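The Slow Return of the Neighborhood Bakery

July 10, 2019

For most of the last century, the town of Hawthorne bought its bread close to home. A trade directory kept at the local library lists a bakery on nearly every main street, and several more on the roads leading to the mill. By the time the mill closed, only one was left, and its ovens were used mainly for wedding cakes.

The decline followed a pattern familiar across the region. Supermarkets offered sliced loaves at prices a small shop could not match, and families who once bought bread each morning began to buy it once a week. Younger workers, facing a shift that started at three in the morning, looked for other trades.

That pattern has begun to change. Since January, 5 new bakeries have opened within the town limits, most of them in storefronts that had stood vacant for years. The largest, Prindo, occupies a former hardware store and bakes 400 rolls and buns before it opens its doors. Its owners chose to keep the range small and the hours short, a decision that has allowed them to hire local staff on regular schedules.
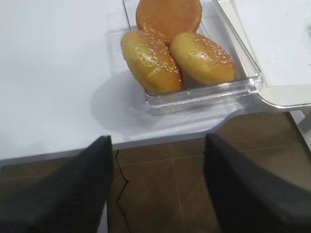 Buns in a clear plastic tray.

Rents have played a part. The town council reduced fees for food businesses on the main street, and the Plevedex Fund, a regional lender, extended small loans for ovens and ventilation. Equipment remains the greatest single expense for a new bakery, and used machines are often hard to find.

Customers have also changed their habits. A survey of 330 households carried out for the council found that more residents now walk to buy bread than drive, although many still rely on the supermarket for sandwich loaves – particularly families with school-age children.

Difficulties remain. Flour prices rose over the winter, and two of the new shops have already shortened their menus. The council will review the reduced fees next year, and bakery owners have asked that they be kept in place until the first loans are repaid.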